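町の共同キッチンはなぜ片づかないのか――シェアキッチン「Pliltalton」利用実態調査
地域生活論演習 最終報告書
提出日 2023-10-31

1 きっかけ

本班がこのテーマを選んだのは、ほかのテーマを全部ほかの班に取られたからである。商店街の空き店舗は一班、銭湯は二班、猫は三班が持っていった。残った紙に「共同利用施設」と書いてあり、班員のひとりが週末にPliltaltonで味噌を仕込んでいたので、調査地はその場で決まった。

Pliltaltonは会員制のシェアキッチンで、一時間400円で借りられる。利用後は「元の状態に戻す」ことが規約の第一条になっている。ところが元の状態がどんな状態だったのか、規約のどこにも書かれていない。本報告書はほぼこの一点について書いたものである。

2 方法

会員に質問紙を配り、55人から回答を得た。あわせて備えつけの利用ノートを借り、過去の書き込みを全部書き写した。書き込みは1639件あった。書き写しは三人で分担する計画だったが、ひとりは途中で字が読めないと言って離脱した。読めなかったのは本人の字である。

書き込みは「連絡」「苦情」「お礼」「その他」に分けた。分類に迷ったものは二人で話し合って決めた。「ふきんをありがとうございました(三枚目)」がお礼なのか苦情なのかについては、昼休みを一回まるごと使っている。最終的に苦情とした。
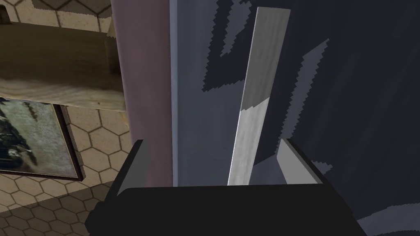 Thirumalai Ramasamyからは、中間発表のあとで次のような意見をもらった。ノートに書く人は困っている人か几帳面な人であって、黙って片づけて帰る人の姿はこの方法では見えないのではないか。それに、苦情が多いからといって台所が散らかっているとは限らず、きれいな台所ほど小さなことが気になるのかもしれない。

もっともな指摘で、発表の場では「検討します」と答えた。検討した結果、反論は見つからなかった。以下の結果はその弱点を抱えたまま読んでいただきたい。

3 結果

苦情のなかで最も多かったのは、汚れではなく置き場所に関するものだった。これは予想と違った。私たちは流しの生ごみをめぐる壮絶な争いを期待しており、そのための章まで用意していたが、生ごみの苦情は14件しかなかった。章は削除した。

置き場所の苦情には決まった型がある。まず誰かが「いつもの場所に戻してください」と書く。次に別の誰かが「いつもの場所に戻しました」と書く。そして最初の人が、戻っていないと書く。両者の「いつもの場所」が違うのである。計量カップをめぐるこの往復は二か月続き、片方が退会して終わった。計量カップはその後、別の棚で見つかっている。

質問紙でも同じ傾向が出た。「自分は元の場所に戻している」と答えた人が大半で、「ほかの人も戻している」と答えた人はわずかだった。両方の回答が正しいということはなさそうだが、全員が正直に答えている可能性は十分にある。

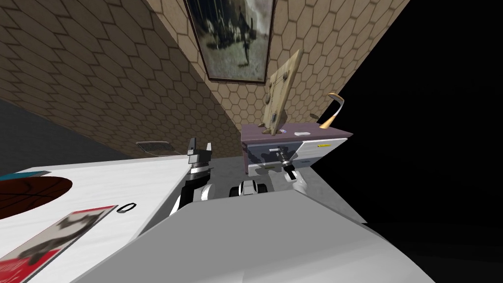
自由記述欄には、棚に名前を貼ってほしいという要望も目立った。ところが利用ノートをさかのぼると、ラベルは過去に一度貼られている。当時の書き込みによれば、貼った週から「ラベルの字が小さい」「ラベルの分け方がおかしい」という苦情が始まり、やがて剥がされた。剥がした人は名乗っていない。

4 ほかの施設との比較

比較のため、隣の市の共同工房Clitiverと、学内の談話室Shiraziでも聞き取りをした。Clitiverでは、工具の形を壁に線で描いて戻す場所を示している。置き場所の苦情はほとんどないそうで、かわりに線の描き方についての苦情があるという。Shiraziには規約がなく、ノートもなく、苦情もない。椅子もだいぶ減っていた。

なお、片づけ用の予約アプリSkindeoを導入した施設にも取材を申し込んだが、予約がとれなかった。
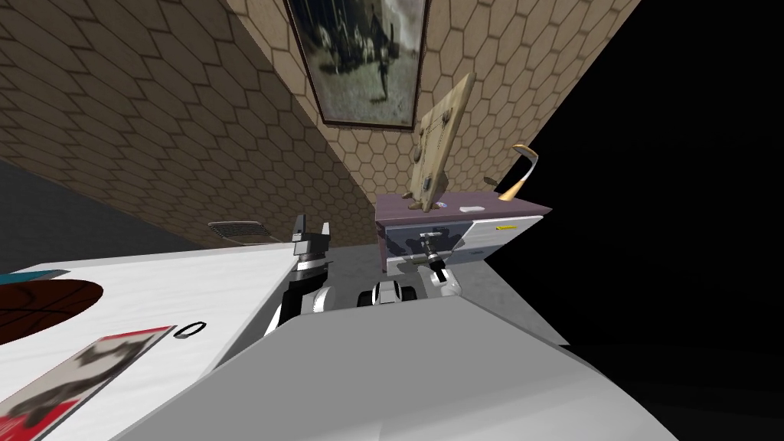 図3 壁ぎわの棚と、立てて置かれた木の板

5 考察

「元に戻す」という規約は、全員が同じ「元」を覚えていることを前提にしている。しかしPliltaltonでは前の利用者と次の利用者が顔を合わせることがまずない。各自が見ている「元」は、自分が鍵を開けたときの状態か、入会した日に案内された状態か、自宅の台所である。質問紙の記述を読むかぎり、三つ目がかなり強い。

対策として、入会時の説明に置き場所の一覧を加えること、一覧を半年ごとに利用者の希望で見直すことを提案する。運営者に伝えたところ、一覧はすでにあるとのことだった。どこにあるかは、いま探してもらっている。

6 残された課題

黙って片づけて帰る人については、やはり何もわかっていない。次に調べる班があれば、ノートではなく実際の利用に立ち会うことを勧める。その場合、立ち会う側も使った湯のみは洗うこと。11月の追加調査の初回に、私たちはこれで苦情を一件いただく予定だったが、運営者の好意で事前に注意してもらえた。

謝辞
質問紙に答えてくださった会員の皆さま、ノートを貸してくださった運営者の方に感謝します。ノートは返却済みです。いつもの場所に戻しました。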